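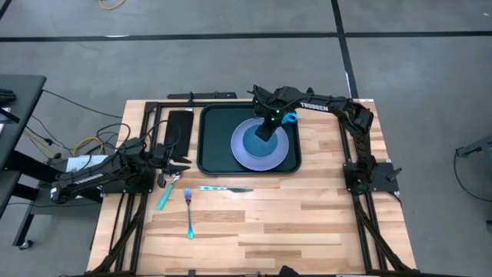
村の住人はいつ話しかけられなくなるのか
生活シミュレーションゲーム「Drindville」における会話文の制作と試遊の記録

1. はじめに

ゲームの中の村に引っ越して、最初の晩に近所の家を一軒ずつ訪ねて歩いた経験は、読んでくださる方の多くにもあるのではないかと思います。私もそういう子どもでした。パン屋の主人にも、橋のたもとで釣りをしているおじいさんにも、画面の隅で眠っている犬にまで律儀に話しかけて、同じ台詞が返ってくるとわかっていても、念のためもう一度ボタンを押していました。ところがその村で何日か過ごすうちに、だんだん用のある人にしか声をかけなくなります。あれほど会いたかった人たちの横を、畑の水やりに急いで素通りしてしまうのです。

この報告書は、その「素通り」がいつ、どんなふうに始まるのかを、自分たちで作った小さなゲームを使って調べた記録です。制作はKing-fai Kuoさんと私の二人で行いました。Kuoさんがプログラムと記録の仕組みを、私が台詞と村の地図を受け持ちました。とはいえ夜遅くなると役割はすっかり混ざってしまい、漁師の一番いい台詞を書いたのはKuoさんですし、井戸のそばで主人公が引っかかる不具合を見つけたのは私です。

2. ゲームの概要

「Drindville」は、海沿いの村に越してきた主人公が、畑を耕し、魚を釣り、住人の頼みごとを聞きながら一つの季節を過ごすゲームです。戦闘はありません。ゲームオーバーもなく、お金が足りなくなると雑貨屋のAyalaさんがつけにしてくれます（このつけの画面は当初の予定になかったのですが、作っているうちに楽しくなって、結局かなり凝ったものになりました）。

村の北には岬があり、その先に無人島のGrirnineが見えます。物語の後半で船を直すと渡れるようになります。島に着いても特別な宝物は置かず、村を反対側から眺められるだけにしました。ここは二人で最後まで意見が割れたところで、Kuoさんは宝箱を置きたがり、私は置きたくなかったのです。妥協案として、島の浜辺に空の宝箱が一つあります。

台詞は全部で658本書きました。天気、時間帯、直前に渡した贈り物、主人公が前の日に何をしていたかによって変わります。多いように聞こえるかもしれませんが、住人に割り振っていくと驚くほどすぐに足りなくなり、特に雨の日の台詞には苦労しました。人は雨について、そうたくさんのことを言わないものです。

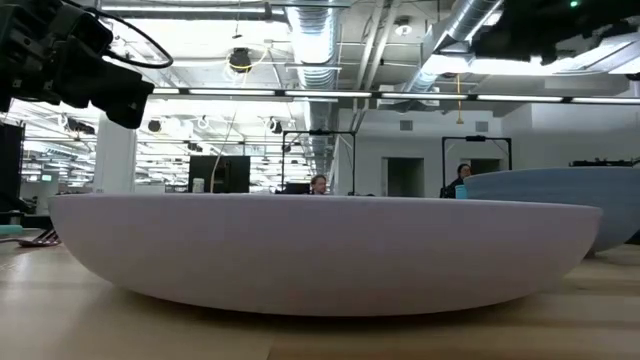
台詞を書くときには、三つほど約束ごとを決めました。まず、操作の説明を住人に言わせないこと。次に、主人公の返事を想像しないと意味が通らない台詞を避けること。それから、同じ人が同じ日に話す台詞は、二度目のほうを短くすること。最後の約束はKuoさんの提案で、二度話しかけられた人はたいてい少し困った顔をするはずだ、というのがその理由でした。書いてみるとこれがとても効いて、「まだいたの」の一言だけで、その人がぐっと近くなったように感じられました。

3. 調査の方法

台詞には二つの版を用意しました。一つは住人が自分の話だけをする版で、以下ではA版と呼びます。もう一つは、住人がほかの住人の噂をする版で、これをB版とします。たとえばA版の漁師は今朝の潮の話をしますが、B版の漁師は、Ayalaさんが昨日から店の看板を描き直していて、どうも色が気に入らないらしい、という話をします。地図も頼みごとの内容も、二つの版で変えていません。台詞の総数にはどちらの版のものも含まれています。

試遊会は2018年1月6日に、学校の近くにある集会室Ostovtonで開きました。冬休みの終わりで人が集まるか心配でしたが、同じ学科の友人たちが兄弟や後輩を誘ってくれて、用意したお茶がすぐになくなるほどにぎやかな会になりました。当日来られなかった方には、ゲームを家に持ち帰って遊んでもらい、後日データを送ってもらいました。

記録したのは、主人公が住人のすぐそばを通った回数と、そのときに話しかけたかどうかです。ゲーム内の一日を一件として数え、最終的に227件を集計に使いました。起動したまま放置されたらしい日は除いてあります。表情や姿勢も見ておけばよかったという反省はあとから出てきましたが、このときは記録が正しく保存されているかどうかで頭がいっぱいでした。

4. 結果

話しかけた回数は、全体で991回でした。どちらの版でも初日が最も多く、二日目もあまり変わらず、三日目にはっきりと減ります。私たちはもっとなだらかに減っていくものと思っていたので、グラフを描いたときには二人で画面を覗き込んだまま、しばらく黙ってしまいました。三日目というのは、ちょうど畑の最初の作物が育ち、自分の用事ができる日にあたります。飽きたというよりも、忙しくなったと考えるほうが自然かもしれません。

二つの版の違いが出たのは、そのあとでした。A版では四日目以降も話しかける回数は戻りませんでしたが、B版ではいくらか戻りました。しかも戻り方に偏りがあり、噂に出てきた人のところへ行く例が目立ちます。看板の話を聞いたあとに雑貨屋へ寄る、パン屋が寝坊したと聞いてパン屋を覗く、といった具合です。買い物もせずに店を出ていく記録がいくつも残っていて、これを見つけたときは本当にうれしくなりました。

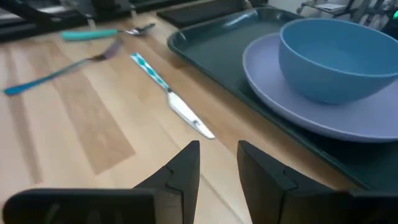 反対に、うまくいかなかった噂もあります。村にまだ来ていない人物の噂を流したところ、その人を探して村じゅうを歩き回り、畑を枯らしてしまった方がいました。ご本人は笑って許してくださったのですが、感想の欄には「待っていたのに来なかった」と書かれていて、これは申し訳ないことをしました。現在の版では、その人物が到着する前の晩まで噂が出ないように直してあります。

5. 考察と感想

指導してくださったYsaline Aubert先生からは、二つの版で台詞の面白さそのものに差があったのではないか、というご指摘をいただきました。もっともなご意見で、正直に書くと、B版の台詞のほうが書いていて筆が進んだのは確かです。噂の効果なのか、私の力の入り方の違いなのかを、今回のデータから切り分けることはできません。次に同じことをするなら、A版とB版の台詞を別々の人に読んでもらい、同じくらい面白いと感じるものだけを残してから始めたいと思います。

もう一つ、参加者のほとんどが知り合いだったことも、結果に影響していると思います。作者が後ろでそわそわしていたら、誰だって少しは丁寧に村人と話すでしょう。持ち帰って遊んだ方の記録だけを取り出すと、初日の回数はやや少なめでしたが、件数が限られるので、ここでは参考として書きとめるだけにします。

それでも、話しかける理由をその人自身の中だけでなく、隣の人の口にも置いておけるとわかったのは、作り手として大きな収穫でした。これまで私は、住人の魅力は本人の台詞で決まると思い込んで、一人ずつ順番に仕上げていました。いまは先に、誰が誰のことをどう思っているかの表を作っています。Kuoさんはその表に犬の列を足してくれました。犬は全員のことが好きなので、どの欄にも同じ印がついています。

6. 今後の予定

夏の季節の追加と、文字の大きさを変えられる設定に取りかかっています。文字については、小さくて読みづらいという声を何人もの方からいただきました。井戸の不具合はまだ完全には直っておらず、東側から斜めに近づくとたまに引っかかります。つけを返さないまま島へ渡った場合に、Ayalaさんが何と言うかも、これから書くところです。

最後になりましたが、寒い中を集まって遊んでくださった皆さん、最後まで原稿を読んでくださったAubert先生、どうもありがとうございました。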